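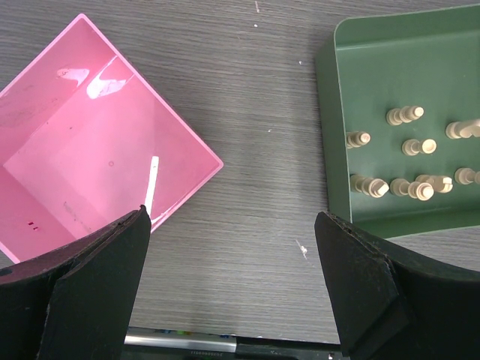 Wrist camera view from the peg transfer task, pink tray at left, green tray with wooden pegs at right.

Research Engineer, Manipulation Data and Evaluation (Droveck project)
Posted September 2024 by Régis Hervieu

The Droveck project studies how the makeup of a demonstration set affects the success rate of policies trained by imitation. Our current result is narrow. On peg transfer between trays, a policy trained on 238 demonstrations with deliberately varied tray angles matched one trained on nearly 1000 demonstrations with the trays kept square to the table edge. Both were tested over 124 trials with identical starting layouts. We do not yet know whether the effect holds for other objects or for a different gripper.

The person hired will find out. The work consists of:

- designing collection protocols and running them on the tabletop cells
- maintaining the wrist camera calibration and the logging code
- training policies on subsets of the data and scoring the trials blind
- writing up results, including negative ones

Required: a degree in engineering, computer science or a related field, or equivalent lab experience; fluent Python; practical experience with at least one robot arm; working knowledge of statistics for paired trials. Applicants should be able to explain when a difference in success rate is too small to report.

Useful: experience with teleoperation, camera calibration, or grasping of small objects that roll. Published work is not required.

The post is full time and on site at the Pukevetti lab, for two years, with a possible extension of one year. The engineer reports to Lorne Zacharias and joins a group of 4. Part of the week is spent operating the cells, which involves standing and repeated resetting of objects by hand.

To apply, send a resume, one code sample, and one page on an experiment you ran that gave an unclear result and what you did next. Interviews include a two-hour session in the lab. The start date is in November and can be moved by agreement.

Recent postings
Ramasamy: Postdoctoral Researcher, Tactile Sensing
Asar: Lab Technician, Robot Cells
Droveck: Student Assistant, Trial Scoring
Pukevetti: Visiting Researcher Places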